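Removing white rings from a dark matt tabletop
Home > Surfaces and Furniture
Posted by Trivlow, 7 April 2022

We have a dark grey table in the kitchen with a matt, slightly textured top. Since December it has picked up pale rings from mugs and a cloudy patch where a hot dish stood. Washing up liquid does nothing. The colour I mean is like the tabletop in these two.

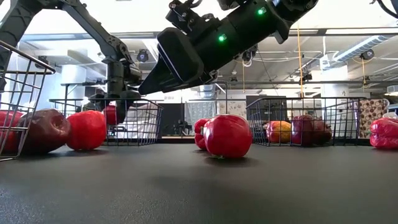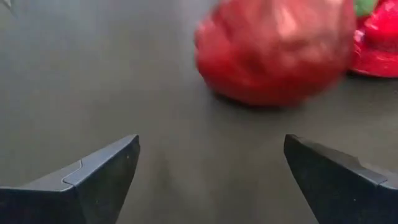
Meesuk
First find out if the top is bare, oiled or sealed. Put a drop of water on the underside and leave it for 30 minutes. If it soaks in, there is no sealer and the rings are probably minerals from your tap water. Wipe with white vinegar mixed half and half with water, rinse, dry with a towel. Don't do this if it is stone, vinegar will etch it.

If the water sits on top then the marks are in the finish. Ours was a Vandometti and the cloudy patch came out after 3 goes with a barely warm iron over a cotton cloth, a few seconds each time. Try a corner first.

Imex57
Toothpaste. Works on everything.

Meesuk
Please don't use toothpaste on a matt top. It is a mild abrasive and you will end up with a shiny spot, and you can't get the matt back without redoing the whole surface.

Trivlow
Water sat on top so it must be sealed. I tried the iron on the cloudy patch and it has faded a good deal. Rings are still there but fainter. Will do another go at the weekend and buy some coasters.

Viewed 200 times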